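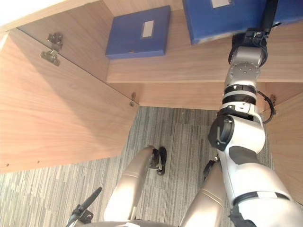 Blue boxes on the shelf of the wooden cabinet

Could you spare a few hours to help us read old letters?

The Gallent Letters Project is looking for 17 people to join our next group of readers, and we would be so pleased if you were one of them. We look after 1371 letters sent home by families who left the Ouali valley to find work on the coast, and most of them have never been typed up. They are full of weather, weddings, the price of shoes and long grumbles about landlords, and once you have started on one family it is very hard to stop.

You don't need any training in history or in old handwriting. If you can make out a hurried shopping list you will do very well, and there is always someone across the table to ask when a word simply won't come.

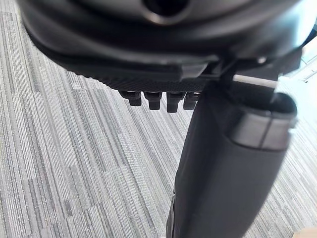
We ask each reader for eight sessions between now and December, mornings or afternoons as you prefer, and you are welcome to swap if life gets in the way (it usually does). Each session lasts 60 minutes, then there is tea, and I'm afraid the tea often goes on longer than the reading.

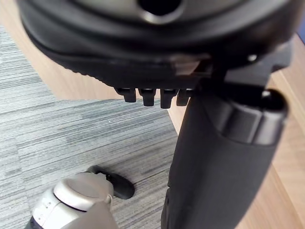

A closer view, with a row of short black pegs

Sessions are held at Penenov House, on the ground floor, with step-free access from the garden side. We can pay bus fares and parking, and we have magnifiers and large-print copies for anyone who would like them. If you read Portuguese or French, do say so - a good number of the letters wander from one language to another halfway down the page. 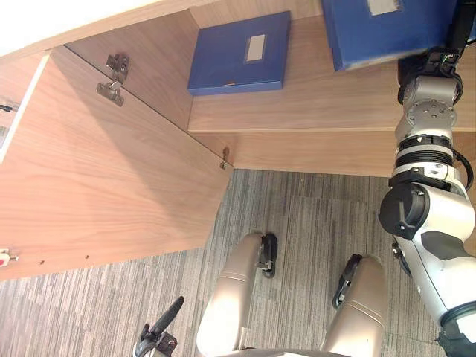

The cabinet with its door open, and the grey striped carpet

To put your name down, leave a note at the Penenov House desk or use the form on our website by 6/4/26. A few lines about yourself is plenty, and please mention which times of day suit you. Readers must be 16 or over. We reply to everybody, though it may take us a week or two.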